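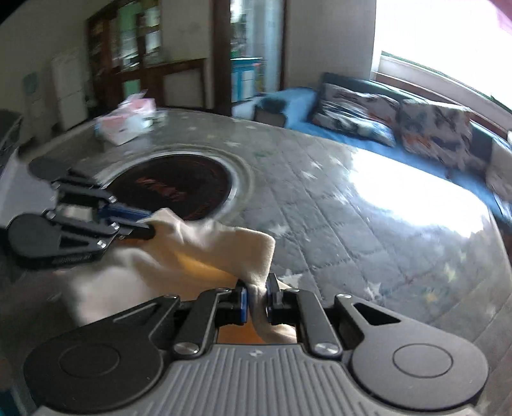

Home Fiction Archive Submissions About

The Gauge at Ivska

April 2024
By the Jirnura staff writer

The river gauge at Ivska was read twice a day, at 7 in the morning and at sunset. The reader wrote the level in a ledger, in pencil, and telephoned the number to the office in Lalley. She had held the post for 24 years. The pay covered the telephone and most of the coal.

The gauge was an enameled staff bolted to the bridge pier, marked in centimeters. Zero had been set at the lowest level on record. When she took the job, the level had never gone below it.

In July it did. She read the staff at minus 2, which meant measuring down from the zero mark with a folding rule while lying on the footing. She telephoned the figure in. The clerk at Lalley said the form had no column for a sign.

"Then write it in the margin," she said.

"The margin isn't transmitted."

He entered zero. He entered zero the next day, when the level was minus 7, and for the rest of the month. In her own ledger she put the true figures and underlined them once.

The Akl tributary stopped flowing in the second week. She walked up to its mouth with the rule and a ball of twine and found a bed of flat stones, with old mooring rings set into them. The rings were not on any survey sheet she had. She drew their positions on the back page of the ledger, to scale, and noted the bearing of each from the chapel.

Then it rained in the hills. The evening reading was minus 4. The morning reading was 100, and the water was brown and carrying fence posts. She telephoned it in at once. A different clerk answered and asked her to check the instrument, as a rise of that size from zero was outside the permitted range.

"It didn't rise from zero," she said.

There was a pause while he looked at the form.

He asked whether she could supply a corrected value. She said she could read it again. She put on her boots, went down to the bridge, and stood where the staff could be seen through the rail. The water was over the footing where she had been lying. She waited for the surface to settle between two waves, as the manual required, and took the mean.

It was 100. She wrote it down, then the time, and went back up the hill to the telephone.

Last updated: April 2024

Previous Next Back to top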